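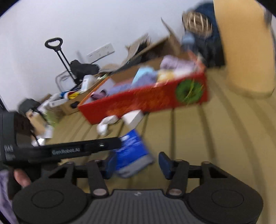

Photo: uploaded by kerbweight_k

Storier Touring Park - hookup amperage and the lower field

kerbweight_k
We have a serviced pitch booked at Storier for seven nights. The booking confirmation says "electric included" and gives no rating. Does anyone know whether the posts are 10 A or 16 A? We run a 2 kW heater and would like to know before we leave home. Also interested in ground conditions on the lower field, as the van is 1,500 kg laden and the tow car is front-wheel drive.

pegs_and_guys
Upper field is 16 A, lower field is 10 A. The lower field posts are the older grey type with four outlets each. The breakers are behind a locked flap, so if you trip one you have to walk to reception, and reception shuts at 5.

nosewheel
That was correct last year. The lower field was rewired over the winter and the row nearest the hedge is now 16 A. I stayed there in November and ran the heater on full with the fridge on mains without tripping anything.

pegs_and_guys
I was on the hedge row in November as well and tripped it twice with a kettle and a blown-air heater. The label on the post said 10 A.

nosewheel
Which end? Mine was near the water point and the label said 16 A.

pegs_and_guys
Far end, by the gate.

nosewheel
Then they may have done half the row. The posts by the water point have a blue cover and a single outlet.

kerbweight_k
Thanks both. At 230 V a 10 A supply gives 2.3 kW, so the heater alone would be fine but the kettle would not. I will ask for the water point end. Any view on the ground?

drybridge
Clay under thin grass. Fine in summer. After two days of rain the slope down from the track becomes a problem for front-wheel drive, mainly on the way out. There are hardstandings along the top of the lower field, gravel over membrane, and they drain properly. They cost a bit more per night and I would pay it.

lowgear
Disagree on the hardstandings. The gravel is deep enough that a motor mover digs in. I had to put boards down to get ours round. Awning pegs are hopeless too unless you bring rock pegs and a proper hammer. On grass I have never needed a tow, and I have been there in March.

drybridge
The movers dig in if you try to turn on the spot. Reverse straight on with the car and it is not an issue. I agree about the pegs.

lowgear
Not everyone can reverse straight on. The track is narrow and there is a stone gatepost opposite the first few bays.

kerbweight_k
No mover on ours, so we would be reversing with the car in any case. What size is the gateway?

lowgear
I did not measure it. A 7 ft 6 in van goes through with the mirrors folded in. An 8 ft one would be tight.

nosewheel
The site rules on the noticeboard gave a maximum outfit length but I did not write it down. Worth ringing.

tarn_end
Slightly off the original question, but if you are on the lower field the nearest shower block is the old one. Water was hot, pressure was poor before nine. The newer block by reception is better and is a five-minute walk uphill. Chemical disposal is only at the newer block.

pegs_and_guys
There is a second disposal point behind the old block. It is not signed.

tarn_end
It had a padlock on it when I was there.

kerbweight_k
Noted. We may compare with Nepia before the balance is due. Has anyone used both?

drybridge
Nepia is 16 A throughout and level, but it is beside the main road and you hear lorries from early morning. The pitches are also closer together. For a week I would take Storier. For one night on the way to a ferry I would take Nepia.

lowgear
Agree with that, for once.

nosewheel
Check the cancellation terms at Nepia. Mine said full refund up to 90 days before arrival and nothing after that. Storier moved my dates without a charge.

pegs_and_guys
Storier charged me for moving dates. It may depend on whether you book direct.

kerbweight_k
Update, December 13, 2023. I rang Storier. The warden confirmed 16 A from the water point to the middle of the hedge row and 10 A from there to the gate, so you were both right. The remaining posts are due to be changed but he would not give a date. The padlocked disposal point is out of use. I have asked for the second hardstanding from the water point end, which is on the 16 A supply, and will take rock pegs.

lowgear
Take boards as well.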